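植物性ミルクメーカー「Vieira」サポート記録
件名:オーツミルクが分離する、およびフィルターからの漏れ
状態:解決済み
受付日:2025年2月7日(金)
担当:Esperanza Thibodeaux(Pilldale 製品サポート)

最初にお断りいたします。私は日本語が母語ではありませんので、表現に不自然なところがあるかもしれません。わかりにくい箇所がございましたら、この記録のコメント欄でお知らせください。すぐに書き直します。

1. お客様からのご連絡の内容

Vieiraの本体と、Turnnessのオーツ麦スターターキットを一緒に購入されたお客様です。ご連絡は次のとおりでした(お客様の許可をいただき、少し短くしてあります)。

「説明書のとおりにオーツミルクを作りましたが、冷蔵庫に一晩入れておくと、下に白い粉のようなものが沈んで、上は水のようになります。振ると戻りますが、コーヒーに入れるとまた分かれてしまいます。それから、ミルクが少しぬるぬるします。あと、三回目からはフィルターの横から粒が漏れるようになりました。不良品でしょうか。」

症状が三つ入っていますので、分けて調べることにしました。

症状A:冷蔵庫で沈殿する
症状B:ぬめりがある
症状C:フィルターの横から粒が漏れる

2. 最初の確認

お客様に次のことをお尋ねしました。

・使ったオーツ麦の量
・水の量と、水の温度
・麦を水に浸した時間
・運転モード(「ナッツ」「穀物」「豆」のどれか)
・本体の底のラベルに書いてあるファームウェアの番号

お返事は次のとおりです。

オーツ麦は100グラム。水は線のところまで。温度は「手で触ってあたたかいくらい」。浸した時間は一晩。モードは「豆」。ファームウェアは1001番。

このお返事で、症状Bの原因はほとんどわかりました。オーツ麦はでんぷんが多いので、あたたかい水を使い、長く浸し、そのうえ強く回しますと、でんぷんが水に出てぬめりになります。「豆」モードは加熱がありますから、オーツ麦には向いておりません。

説明書の日本語版では、「穀物」モードのページに「浸水:一晩」と書いてあります。これは玄米のための数字で、オーツ麦のための数字ではありません。オーツ麦の行が翻訳のときに抜けていました。お客様の間違いではなく、私たちの説明書の間違いです。お詫びを申し上げました。

3. 症状Bへの対応

次の手順でもう一度作っていただきました。

(1)オーツ麦は浸さない。さっと水で洗うだけにする。
(2)冷蔵庫で冷やした水を使う。
(3)「穀物」モードを選び、加熱を「切」にする。
(4)運転が終わったら、すぐにこす。容器の中に置いたままにしない。
(5)こすときに、袋や網を強くしぼらない。

お客様のお返事:「ぬるぬるはほとんどなくなりました。味も前より軽いです。ただ、沈むのは同じです。」

症状Bはここで終了といたしました。

4. 症状Aへの対応

沈殿につきましては、故障ではないことをご説明しました。市販のオーツミルクには、油や安定剤が入っているものが多くあります。家で作るものは麦と水だけですから、時間がたてば沈みます。これは正常です。

しかし、コーヒーの中で分かれてしまうのはお困りだと思いますので、次の二つをご案内しました。

・菜種油を小さじ一杯入れて、最後の二十秒だけもう一度回す。
・コーヒーを先に少し冷まし、ミルクのほうへコーヒーを少しずつ入れる。

お客様は油のほうを試されました。「見た目はだいぶよくなりました。カフェのもののようには泡立ちませんが、分かれ方は気にならないくらいです」とのことです。泡立ちにつきましては、この製品では保証しておりません。その点もお伝えして、ご了解をいただきました。

5. 症状Cへの対応

漏れのほうは、少し時間がかかりました。考えられる原因は三つありました。

・パッキンが裏返しになっている
・フィルターの縁が曲がっている
・フィルターの型番が本体と合っていない

まず、パッキンを外して、溝のあるほうを下にして付け直していただきました。変化はありませんでした。

次に、フィルターを平らな机の上に置いて、縁が浮くかどうかを見ていただきました。浮かないとのことでした。縁は正常と判断しました。

最後に、フィルターの裏の刻印を読んでいただきました。「SK-2」でした。これはSkisardの豆乳用フィルターで、Vieiraのものより縁が少し薄くできています。見た目はとても似ています。お尋ねしたところ、二回目のあとに洗って、以前からお持ちのSkisardのフィルターと取り違えたかもしれない、とのことでした。戸棚を見ていただきましたら、正しいフィルターが見つかりました。

正しいフィルターに替えて運転し、漏れはなくなりました。症状Cも終了です。

お客様からは、正しいフィルターがなくなった場合の値段もご質問いただきました。交換用フィルターは3,760円(税込、送料別)です。今回はお買い求めの必要はありません。

6. こし布についての追加のご質問

同じお客様から、フィルターのあとに布でもう一度こしたいが、どのような布がよいか、というご質問がありました。なめらかさを求める方には、よい方法だと思います。

・目の細かい綿のさらし、またはナッツミルク用の袋をお使いください。
・起毛した布、フリースのような布は使わないでください。毛がミルクに入りますし、布がミルクを吸ってしまい、量が減ります。
・香りのついた洗剤や柔軟剤で洗った布は、においがミルクに移ります。
・使ったあとは、すぐに水で流し、よく広げて乾かしてください。丸めたままにしますと、においが残ります。

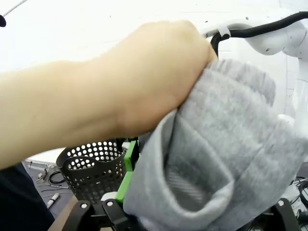

7. 社内への連絡事項

・日本語版説明書の「穀物」のページに、オーツ麦の行を追加すること。担当は私です。原稿は翻訳チームへ送りました。
・「よくある質問」に、Skisardのフィルターとの見分け方を載せること。刻印の位置の図があると助かります。
・Turnnessのスターターキットに入っているカードにも「一晩」と書いてあるかどうか、まだ確認できておりません。先方に問い合わせ中です。
・ファームウェア1001番では、「豆」モードを選んだときに加熱の警告が出ません。不具合ではありませんが、表示があったほうが親切だと思います。開発へ要望として出しました。

8. コメント

コメント(お客様):
ていねいに見ていただき、ありがとうございました。フィルターの件は私の勘違いで、お恥ずかしいです。しぼったあとの麦のかすは捨てるしかないでしょうか。

コメント(Thibodeaux):
とんでもございません。私も、二つのフィルターを並べなければ見分けられませんでした。かすは、その日のうちでしたらパンケーキの生地に入れていただけます。水分が多いので、牛乳や水を少し減らしてください。冷凍もできますが、小さく分けて、平らにして凍らせると使いやすいです。

コメント(お客様):
クッキーにしてみます。このチケットは閉じていただいて大丈夫です。

コメント(Thibodeaux):
承知いたしました。解決済みといたします。説明書の修正版ができましたら、登録のメールアドレスへお送りします。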